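**Asunto:** Re: [manipulación] Colisiones no detectadas en Floncombe: propongo cerrar la incidencia

Mahnaz, lista:

Leído el mensaje y leído dos veces el registro adjunto. No estoy de acuerdo con cerrar. Cito la parte que me preocupa:

> El 23 oct 2025, Mahnaz Yazdani escribió:
>
> Tras actualizar el planificador de Goteck hemos repetido en simulación la tarea de la taza: 2,000 episodios, 194 con contacto no previsto entre el brazo y algún objeto de la encimera. En 81 de ellos el monitor de seguridad no levantó ninguna alarma. Casi todos los contactos son con las hojas de la planta, que en el modelo de colisión no existen (solo está la maceta). Como las hojas son blandas, propongo marcarlos como benignos y cerrar la incidencia antes de pasar a la celda de Etamberg.

Vamos por partes. «Casi todos» no es una cifra. Si 81 episodios pasaron sin alarma, quiero saber cuántos fueron con hojas y cuántos con lo demás, porque el registro mezcla las dos cosas bajo la misma etiqueta. El episodio 100, por ejemplo, figura como «contacto: planta», pero el par del codo sube de una forma que no me creo en una hoja. Puede que me equivoque - me gustaría que alguien lo mirase.

Tampoco me convence lo de que sean blandas. El monitor compara lo que el brazo nota con lo que el planificador espera, y el planificador cree que ahí hay aire.

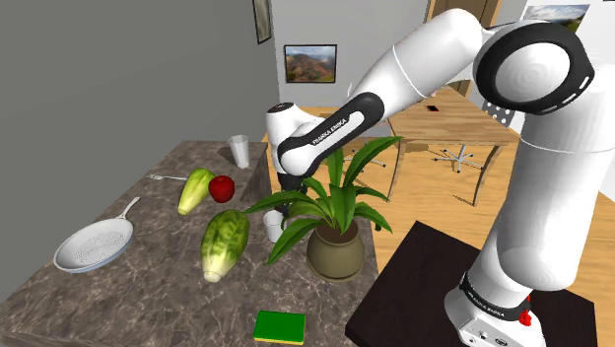 *Tarea de la taza en simulación: la pinza junto al borde y las hojas por delante.*

Con las hojas así, la parte baja de la pinza queda medio tapada desde este punto de vista. Si la cámara de verificación está colocada en un sitio parecido, no sé qué estamos verificando. En agosto ya dimos por bueno un lote con ese mismo argumento y hubo que retirarlo entero cuando Toma encontró agarres contados como correctos con la taza fuera de la pinza.

Lo que pido antes de tocar la celda real:

- separar los 81 casos por objeto, con el par máximo de cada uno;
- meter las hojas en el modelo de colisión, aunque sea con una envolvente burda;
- repetir con la versión anterior del planificador y las mismas semillas. Sin eso, lo de «tras actualizar» no dice nada sobre la causa.

Entretanto la incidencia sigue abierta por mi parte, y el paso a Etamberg también queda parado. Ya sé que hay prisa. La había en agosto.

Mahnaz, ¿puedes subir los registros crudos? Los que hay en el repositorio vienen filtrados y con ellos no puedo reproducir ni el episodio 100.

Un saludo,
el de siempre en integración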